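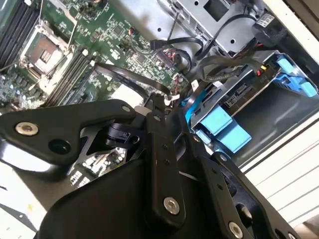 Grolton gripper over an open chassis, near the drive bay. Wrist camera view.

Grolton two-finger kit for drive bay work - worth 1,619?
Posted by Prodromos Kokkinos

We strip and refit old servers at a small workshop and have the Grolton gripper on trial until the end of July. It comes as a kit with the wrist camera, mounting plate and control software for 1,619 pounds. The Hirken equivalent is 583 but has no camera. The job is pulling drives by their plastic latches and unplugging the small power leads. My concern is clearance. The plates are wide, and there are memory slots and loose cables close to the bay. Has anyone run one of these inside a case for a full shift? I also want to know if the camera is usable with so much of the gripper in view.

Jeptoo Waweru
We have had two since last year. Clearance is tight but workable if you approach from the open side of the bay and keep the wrist tilted. Set the software's keep-out box over the memory slots before you teach any path.

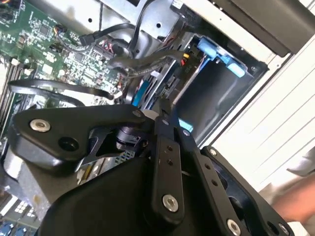

Cables are the harder part. A lead that hangs across the board will be in a slightly different place in every machine, so a taught path that is fine on one unit will snag on the next. We tie them back by hand first, 30 seconds per case. Drop the closing force to the lowest setting for latches. Ours cracked a few at the default.

On the camera: yes, it is usable. Mask out the gripper plates in the setup page, otherwise the latch finder locks on to bolt heads. Bright metal is a nuisance as well - we fitted a diffuser to the bench lamp and lowered the exposure. Check the finger bolts every 700 cycles. The manual says less often, but I would not follow it.

Manolis Politis
Get the Hirken and add your own camera. Same thing.

Areti Sotiropoulos
Not quite the same thing. The Hirken fingers are shorter and the body fouls the side panel on deep cases. I tried it on a Brastwood arm and sent it back. If your cases are shallow it may do. Ask Grolton for the narrow finger plates before the trial ends, they are not on the price list.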